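Notebook, crate store and packing bench
8 Jun 2021

Crates! Finally a whole day on the crates, and I'm so pleased with how it went that I'm writing this up before I wash my hands.

Started with the Jondness lot, the big ones. Shufen Qin and I pulled them all forward and went over them with warm water and the soft brush (not the green scourer, it dulls the plastic, see my grumbling earlier in this book). The flat sides are easy, two wipes and done. The ribbed parts are the slow bit. Dust packs into the corners of the grid and you have to go in with the narrow brush, up and down first and then across. Shufen found that an old paste brush from the bindery cupboard is the perfect width. Lovely! I've hung it on the hook by the sink with a bit of blue tape round the handle, please leave it there.

Labels: the old Drurko stickers come off beautifully if you warm them for 90 seconds with the hairdryer on low and peel from one corner. I tried peeling cold on the first crate and got nothing but shreds. The glue that's left rolls off under a thumb. I did try the citrus stuff as well and it works, but it leaves a slippery film and the new label slid about on it, so hairdryer it is.

New labels go on the flat side, never over the ribs. Raíssa Conceição wants the number facing the bench so she can read it while she's picking, and having spent the afternoon at her end I completely agree with her.

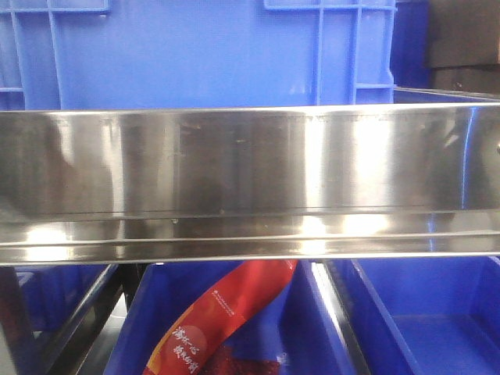 Wiped the rail down too, dry cloth last, going the same way all along. I do love it when the steel comes up like that. Careful with the folded lip at the bottom: crumbs of packing foam collect in the groove and a cloth only pushes them along. A lolly stick wrapped in a rag gets them out.

Small bins next. We've gone back to keeping them open and in a row on the near side, large crates behind. I was doubtful (I liked the lids, I'll admit it) but picking is so much nicer without them. Raíssa timed herself on a Tririco order, 21 lines, and finished 3 minutes quicker than with the lids on. One go only, so I'll ask her to do it again with a different order before we get carried away.

Weighed one large crate full of the Brito fittings out of curiosity. The fittings alone came to 2350 g, far less than it feels when you're lifting it. I think it's the shape that makes it awkward, you end up holding it away from your body. Two hands, thumbs over the top edge, much better.

Still to do: second coat of wax on the trolley wheels, more label stock (the matt one, the shiny one won't take pencil), and find out which shelf the lids are going to live on. For now they're under the sink.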